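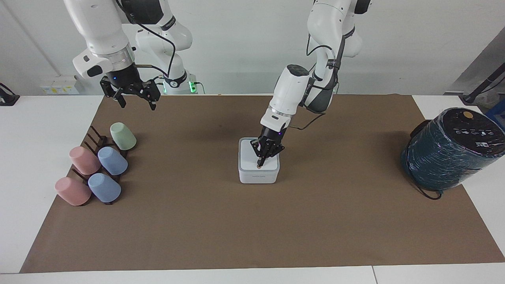 Five cups on the drying rack, with the brown paper down on the table.

Blog > Kitchen > Cups and Racks

Cups, Pegs and a Paper Mat

Saturday, November 14, 2020
By Tamara Demchenko

Print this post | E-mail this post

I have been using plastic cups every day since March, and I finally have a way of drying them that I like. The cups are pastel, with a matte finish: pink, light blue and pale green. I bought them because I had broken most of my glasses. I did not expect to keep them this long.

The rack is dark brown and has upright pegs in rows. Each cup goes upside down over a peg and leans a little. Before this I dried everything on a folded dish towel. The towel got soaked, the rims sat flat against it, and by morning there was a ring of water inside every cup. Matte plastic shows water spots less than clear glass does, but it holds on to a smell if you put it away damp. I had to wash the whole cabinet once for that reason and didn't want to do it again.

How I load it:

I start with the back row and work forward, so I'm not reaching over cups that are already up. The front row is tight. Two cups side by side there will overlap a bit, and I have stopped trying to fix it. If I have more than five to dry I do a second round. The rack would take more, but then the cups knock each other when you pull one off.

The pegs are thin. They collect a little scum at the bottom where the water runs down, so every week or so I go over them with an old toothbrush and dish soap. Vinegar works too, but I don't like the smell near the cups.

The other change is the paper. The table is white and it marks easily, so I cover most of it with a big sheet of brown paper. I buy it on a roll from Koubek, the packing supply place near the bus station, for 309 a roll, and a roll lasts me through the winter. It hides drips and crumbs, and when it gets ugly I replace it. Oleksandra Holovko told me to use a vinyl tablecloth. I tried one - it stuck to my arms and slid every time I moved the rack.

There is also a small white square box with rounded corners that stays near the middle of the table. I like an open box for little things. With a lid on it I forget what I put inside, and then I find it months later. This one wipes clean and doesn't take up much room.

A few people asked last time about washing. I use warm water and a soft sponge, never the green scrubby side. One of my first cups, a yellow one, got scratched that way and the finish never looked right again. It holds pencils now. I don't run these through the dishwasher either. Yevhen Panasiuk does and says his are fine, but his are a harder plastic than mine.

I'm still looking for a tray to go under the rack. Hullden had one for 21 that was the right width, but it was too short from front to back by a couple of fingers. If you know of a deeper one in a plain color, leave me a note. I would like to have it before the holidays, when I'll be washing a lot more than cups.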